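Reading Slowly in a Second Language: What Happened When Our Class Stopped Using the Dictionary

Final project report, Language and Learning seminar
Fereshteh Najafi and Nighat Paracha

1. Where the project came from

Both of us grew up reading in one language at home and another at school, and both of us remember being told to look up every word we didn't know. Fereshteh still has the little notebooks she filled in middle school, page after page of words with their meanings copied out beside them, and she will cheerfully admit that she has forgotten most of them. Nighat went the other way and read whole novels in English while skipping anything that looked hard. When we compared notes in January we found we had ended up at much the same level, and that got us wondering how much the looking up had really done for either of us.

So our question was a simple one. If people studying a second language read a fairly easy story without a dictionary, do they remember more or less of it than people who stop to check words along the way?

2. How we did it

We chose a short story of 4,000 words from the reader our department uses in the intermediate course. It takes place in a harbor town called Jilton and follows a ferry clerk who loses a letter, and it has a nice slow plot with a lot of repeated vocabulary. We had first picked a longer piece about a family bakery, but our trial readers got tired before the end and started skimming, so we dropped it.

Our classmates read in two groups. One group had the Pleseo dictionary app open on their phones and could use it as much as they liked. The other group put their phones in their bags and got the paper and a pencil, with permission to underline anything they wanted. Everybody read in the same study room in the afternoon, and there was tea. A week later we asked them to retell the story in their own words, in whichever language they felt like using, and we gave them a short list of words from the text to explain.

3. What we found

The no-dictionary group retold the story better. Their versions were longer and had the events in the right order, and several of them remembered the clerk's argument with her brother, which the dictionary group mostly left out. On the word list it went the other way. The dictionary readers could explain more of the rare words, although a few of them gave a perfectly good meaning and then couldn't say where in the story the word had come up.

We liked reading the underlining almost more than the retellings! Some people marked a word on the first page, marked it again on the second, and then stopped, and when we asked them about it they said they had just gotten used to it.

4. Choosing what to read

A good many of our readers asked us afterward what they should read next, and this turned into the part of the project we talked about most. Our advice is to go by subject before level. Someone who already knows a topic well in their first language can guess a surprising amount in the second — Nighat tried this with psychology, which she is minoring in, and got much further than she did with folk tales.

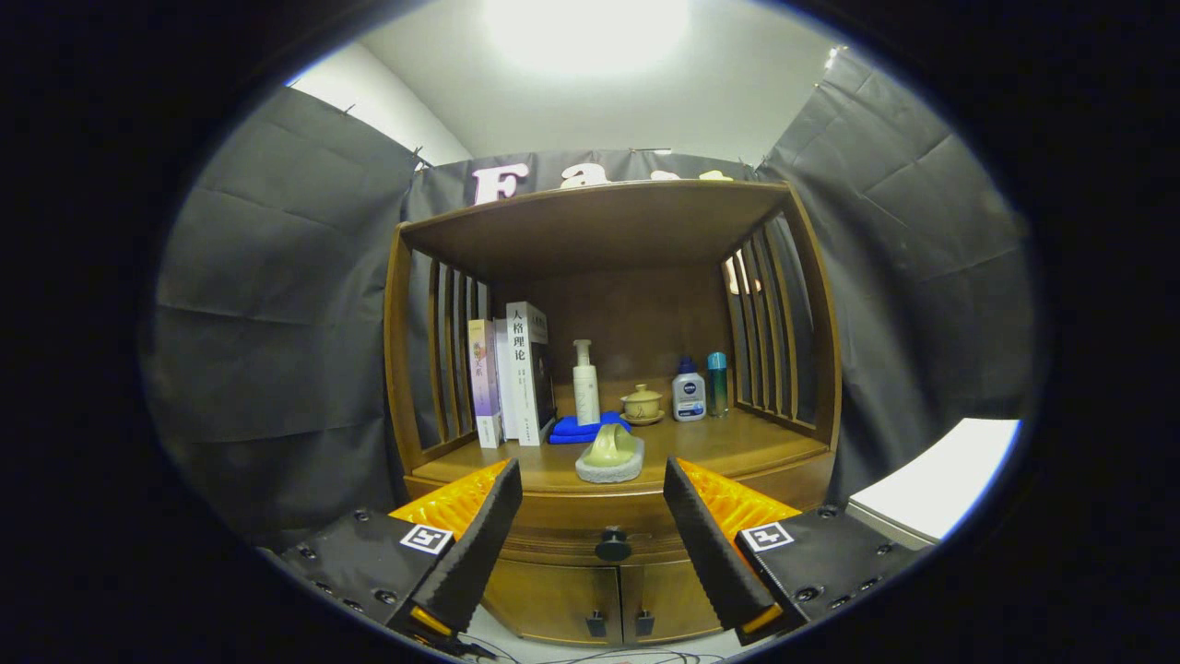
Figure 1. Books on a shelf, including a Chinese title, 人格理论 (Theories of Personality).

5. Limits, and what we would change

Our groups were small and they were all friends or friends of friends, so they were kind to us and probably tried harder than strangers would have. We also used only one story. If we did it over, we would add a second text of 3,000 words on a factual subject and have the groups trade places halfway through. We would also wait longer than a week before the retelling, maybe a whole month, to see what was still there.

We would like to thank everyone who read for us, and the people at the front desk who let us keep the study room past closing time.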